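Nelosach Tea Towels and Napkins: Ordering FAQ

What is the minimum order?
500 pieces per design for printed goods, 800 for woven borders. Sizes may be mixed within a design, but colours may not. 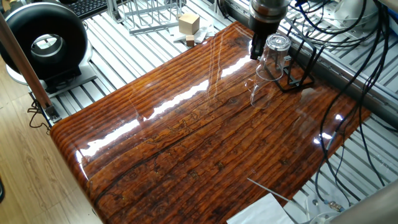 Posted by Rochelle Esposito | Updated 19/03/2019

Which fabrics do you print on?
Plain-weave cotton, half-linen and waffle cotton. Waffle cotton takes solid shapes only. Lettering below 3 mm will fill in.

What artwork should I send?
Vector files with text converted to outlines. Give a colour reference for each ink. Photographs are accepted for digital printing on plain-weave cotton only.

Will the towels shrink?
Yes. Unwashed cotton shrinks in length more than in width. The size on your quotation is the cut size before washing — ask for pre-washed cloth if the finished size matters.

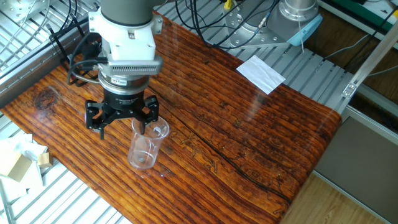 Yaqin Han writes that the hems on a pre-washed order stayed flat but the hanging loops came out shorter than on the sample, and asks if loop length can be fixed. It can. State the loop length on the order form, measured from hem to fold. Otherwise the factory setting is 85 mm, cut before sewing.

Can I have a sample first?
One sample per design is made on the order fabric. The sample fee is taken off the final invoice. Screens are not cut until the sample is signed.
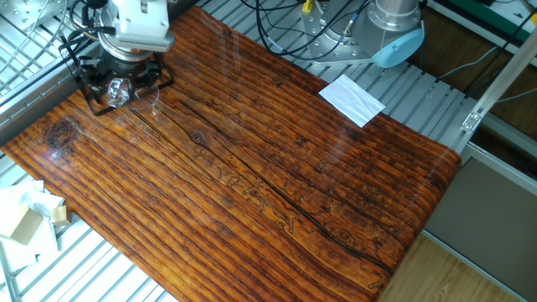 Printed wood-grain mat on an aluminium work table.

How are goods packed?
Folded in tens with a paper band. Single bags and barcode stickers are extra. Cartons are marked with design number and quantity.

What if pieces are faulty?
Send photographs with the carton number within 14 days of delivery. Loose threads under 10 mm are not treated as a fault.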